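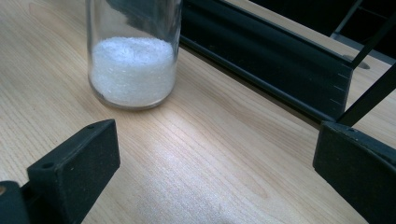
Figure 1. Glass jar partly filled with white granules.

Moisture Uptake and Caking in Stored Table Salt
Project report, Millby Technical College
Tarun Rana and Dwayne Iwasaki
Supervisor: Meinrad Kälin

1. Purpose
Table salt takes up water from the air once relative humidity passes about three quarters. When the air dries again, the dissolved film recrystallizes and bonds neighboring grains. We tested whether the type of lid changes the mass of water taken up during storage in a humid room.

2. Method
Salt was oven dried, cooled under a cover and divided into portions of 154 g. One set of jars had screw lids, a second had cork stoppers and a third was left open. All jars stood in the same cupboard with a tray of water on the lower shelf. Mass was read on a bench scale with a resolution of 2 mg. The scale drifted during the first week and those readings were discarded. Storage ended after some 880 hours, in November.

3. Work surface
The scale was moved from the metal cart to a wooden table to reduce vibration. It was leveled again after each move.

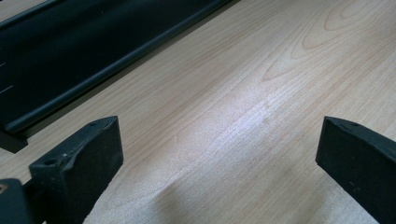
Figure 2. Wood surface with straight and arched grain.

4. Results
Open jars gained the most mass and formed a hard crust. Cork-stoppered jars gained less, with a wide spread between jars that we attribute to uneven stopper fit. Screw-lid jars showed no change above the scatter of the scale.

5. Sources of error
The cupboard door was opened for every weighing, which let humidity fall for several minutes. Grain size was not sieved. Kazimír Vondráček repeated the cork series with waxed stoppers; his data are in Appendix B.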